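Why did the robot drop the chopsticks?
Science for young readers – Jul 15, 2020

Picking up a chopstick is easy for you. Your fingers feel that it is thin, and they press just enough. A robot hand must learn all this, and sometimes it learns wrongly.

In June, the team at Zernero had a problem with their robot, Borkex. Its task was to take one chopstick from a cup and lay it on a cloth. On the first day it did this well. On the second day it began to drop them. One chopstick rolled under a cupboard, and one was broken in 2 pieces.

What was wrong?

First the team looked at the computer program. They read all 600 lines of it and found no mistake. Then they looked at the fingers. A gripper has soft pads on its fingers, like the rubber under your shoes. One pad had moved a little to the side. The fingers still closed, but they did not meet in the right place, so a thin stick could slip out between them.

The robot did not know this. It had no feeling in its fingers. When the stick slipped, Borkex closed the hand harder, and this is how the other stick was broken. Engineers call such a problem a fault. A small fault in one part can make trouble in another part.

The team put on a new pad and tried again, 100 times. They also made a new rule in the program: if the fingers close completely, there is nothing between them, and the robot must stop and wait for a person.

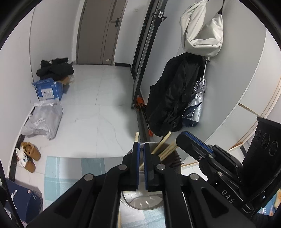 A gripper with blue pads on its fingers, next to a metal cup of chopsticks.

Stay safe!

A robot hand can pinch. It cannot see the difference between a chopstick and your finger. Never put your hand near a gripper when the power is on, also when it is not moving – it may only be waiting for the next order. Look for the red stop button and ask an adult where it is.

New words
Gripper: the hand of a robot.
Pad: the soft part on a finger.
Fault: something in a machine that does not work as it should.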